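Kit de tarefas Trisgate para clubes de robótica: Jardim da Páscoa

Montei este kit para o clube da escola onde dou oficina, e acabou virando produto porque outras turmas começaram a pedir (que alegria!). É um pacote de cenários simulados para treinar um robô de dois braços, com a tarefa pronta, o roteiro do professor e a tabela de pontos. A tarefa mais querida é a dos ovos: juntar na cesta os que estão espalhados pela grama de um quintal cercado. Parece brincadeira de criança, e os alunos do Ensino Médio ficam a tarde inteira nisso.

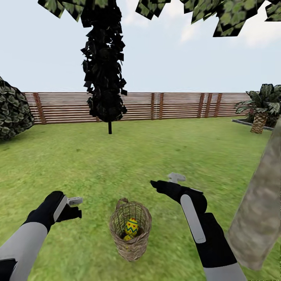 O que vem no pacote

O quintal completo, com cerca de madeira, árvores, uma palmeirinha no canteiro e a cesta de vime trançado. Os ovos são amarelos com faixa azul em zigue-zague, e escolhi essa pintura de propósito, bem berrante no verde. Vêm também 52 posições iniciais para sortear e licença para até 132 alunos.

Eu gosto de começar com a mão esquerda segurando a cesta pela borda e a direita livre para buscar o ovo. Tem turma que prefere deixar a cesta no chão, e funciona também, só muda a conta do alcance.
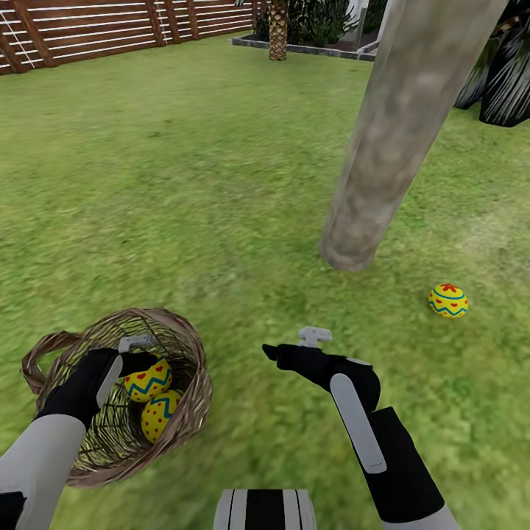
Na nossa competição interna de maio, a equipe Pillow treinou com 1000 tentativas gravadas e a equipe Min com bem menos, e a diferença foi menor do que eu esperava! O que pesou mesmo foi a aproximação da mão: quem chegava depressa demais empurrava o ovo para longe (e aí era aquela gritaria na sala).

Requisitos

Computador com placa de vídeo dedicada e o simulador Saswood instalado. O roteiro do professor está em português, tem 51 páginas e traz as fichas para imprimir. Se a sua turma for maior que a licença, escreva pelo formulário da loja que eu ajusto.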